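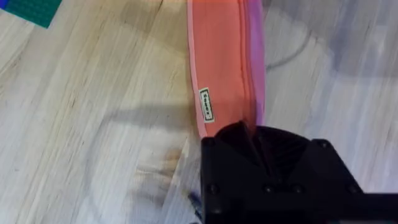 Foto: Bello Danladi / Onyeka

4. Consultar y corregir sus datos en Clatutura

Antes de empezar, tenga a mano su clave de consulta — la que recibió por carta al darse de alta — y tómese su tiempo, que la sesión no caduca.

1. Entre en «Mis datos» y escriba la clave.
2. Abra «Quién ha visto mi ficha». Aparecen hasta 1.000 accesos, los más recientes primero.
3. Si encuentra un error, pulse «Rectificar» y cuéntelo con sus palabras (máximo 2.000 caracteres).

Nota: guarde el resguardo de la solicitud.

Precaución: no comparta su clave, ni siquiera con nuestro personal.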